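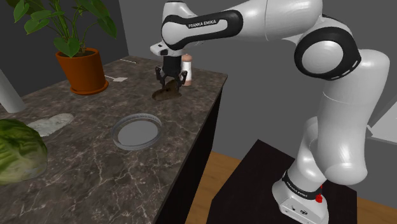
Hervé Joly says no machine is going to clear a kitchen worktop for him before he retires, and that anyone thinking of paying for one should buy a better dishwasher and leave it at that. He runs the cafe downstairs from me, so he has clearing up to do all day and I listen to him. But my sister sent me some pictures of an arm working over a counter and now I am not sure who is right.

What I want to know is whether there is anything an ordinary person could have at home yet that would put the shopping away, clear the worktop after cooking and wipe it down. My mother lives on her own in Drinetham and has arthritis in both hands. She can cook sitting down but the tidying afterwards wears her out. She already has a robot vacuum and gets on well with it, apart from the rug in the hall. I would be happy with something slow. It would not need to go upstairs.

Is it worth waiting a year or two or should I stop thinking about it?

Posted by larkfield_sue, May 21, 2024
Viewed 2441 times

Polat

I worked on automated packing lines for 23 years, the last part of it at Girkden, so my answer comes from the shop floor and you can adjust it for a kitchen.

The short version is no, not yet, for the job you describe. Arms themselves are good. They have been strong enough and accurate enough for a long time. On our line one arm put the same carton in the same place all shift, and when it went wrong the cause was nearly always something upstream, a crushed corner or a flap that had not been glued. The carton came in facing the same way each time and the arm was told where to go.

A worktop has none of that. Take a heel of bread. Everyone who has cleared a kitchen knows you pick it up without thinking, but it has no proper shape, it crumbles if you squeeze it, and the next one will be different. A pepper mill is smooth and narrow and wants to tip over. A clear dish is harder again, as many cameras see through it or get confused by the shine. A lettuce is too wide for a small gripper and the outer leaves come away. You and I change our grip for every one of those and we know from feel when we have got hold of it.

A two-fingered gripper has the one way of closing. What matters is where it comes down and which way it is turned before it does. If it comes in a bit to one side it will push the thing along the counter, or catch an edge and let it drop. 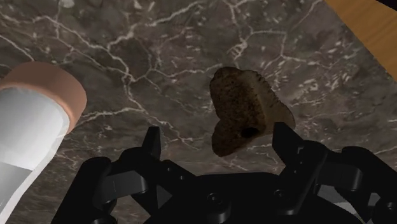 So most of the effort goes into that last bit of the approach, and into deciding what to do when the first try is no good. A person has another go at once. Our machines used to stop and put a light on, and somebody walked over. At home the somebody is your mother, and if she has to get up for it she may as well have moved the bread herself.

The newer way of doing it is to let the software learn from a lot of attempts, many of them made in a computer-generated kitchen where breakages cost nothing. I think this is the right road and I have seen it do things I did not expect. What I have not seen is the same arm go into a strange kitchen and cope. Getting it right on your own bench and getting it right in 1000 different kitchens are separate jobs, and the second one is the one you would be paying for.

Wiping down is easier than picking up, by the way. A flat surface with nothing on it is fine for a machine. It is the nothing on it that is the trouble.

As for waiting, I would not plan your mother's kitchen around it. I would get the things that help now. A trolley at worktop height so she slides things along and does not lift them, a tap with a long lever, and fewer things kept out on the side. If a machine does turn up later, a clear worktop will suit it as well.

benchdog61

Polat is right mostly but too gloomy. It depends what you call a chore. Robot vacuums work, robot mowers work, my dishwasher is a robot if you want to be awkward about it. They all do one thing.

We have a Vokton arm at the joinery shop that feeds blanks to the sander and it has been no bother since December. It took two of us a fortnight to set up and we had to build a tray so the blanks always sit the same way round. If somebody puts one in upside down it sands the wrong face and carries on quite happily. It saves me 40 minutes a day and my back is better for it, but I would not have it near my mum. They are heavy, they need bolting down, and ours has a mat on the floor that stops it when you step close.

If you could get all of her shopping to arrive in identical boxes then yes, I expect it could be done.

m_orrin

no idea about the robot but has she tried an occupational therapist, my dad got a perching stool and some jar openers that way and it made more difference than anything we bought. Ask at the surgery

larkfield_sue

Thank you all. I had not thought about the trolley, and the kitchen is narrow but one would fit if the bin moved. The point about her having to get up when it stops is a fair one, she would be up every five minutes checking on it even when it was working.

I showed this page to Hervé and he is pleased with himself. He did ask benchdog61 to say how the tray was made, as he has an idea for the bread rolls.

benchdog61

Offcuts of birch ply, with a stop along the back edge and a sloping floor so they slide down to it. For rolls I would make the slope steeper. Tell him to leave the front open or the crumbs build up.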